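Prekley Hand and Forearm: Setting Up the Table Cell
Section 4, revised 2 Aug 2019

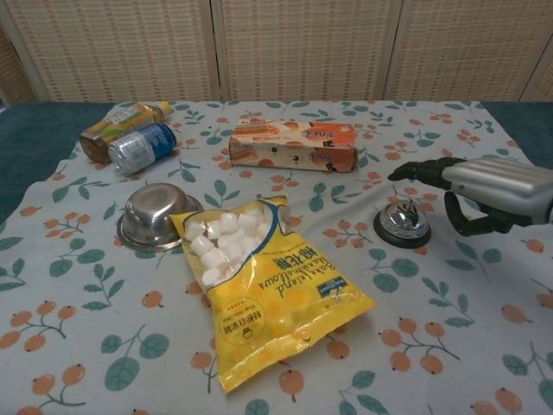

Do I have to redo the whole setup when I change the objects on the table?
Only the object list needs a refresh. The arm's home position and the table height stay saved until you move the base or the table.

First setup is the fun part, so take your time with it!

1. Park the arm and switch the drive power off at the base.
2. Spread the cloth and pull it snug. A printed pattern is fine, and the Fudon software copes with busy ones very well.
3. Lay out your objects. Mix it up! Shiny things like a steel bowl or a service bell, a glossy bag, a snack box and a couple of bottles on their sides make a great first set.
4. Switch the drive power on and wait for the steady green light.
5. Open Hand > Poses and load pose 321 (index finger straight, other fingers curled).
6. Jog the hand in over the table at low speed. Stop with the fingertip at least 200 mm above the cloth.
7. Press Save Home.

CAUTION: Keep your own hands off the table while the drive light is green. Use the stop button before you straighten the cloth or move a bottle.

Note: If the thumb sits lower than the index finger in this pose, leave it there. Check its clearance over tall objects such as a bell before you jog any farther.

Note: Error 716 means a finger cable is slack. Power off, open the palm cover and turn the tension screw a quarter turn clockwise, then load the pose again. Frauke Wegener's cable guide, added in May, has lovely clear drawings of all the screws.

Looking after the hand

Wipe the fingers with a dry cloth after each session, and brush out the grooves on the forearm casing. Sugar and crumbs love to settle in there! Never spray cleaner at the knuckles.

Next: Section 5, Teaching Your First Grasp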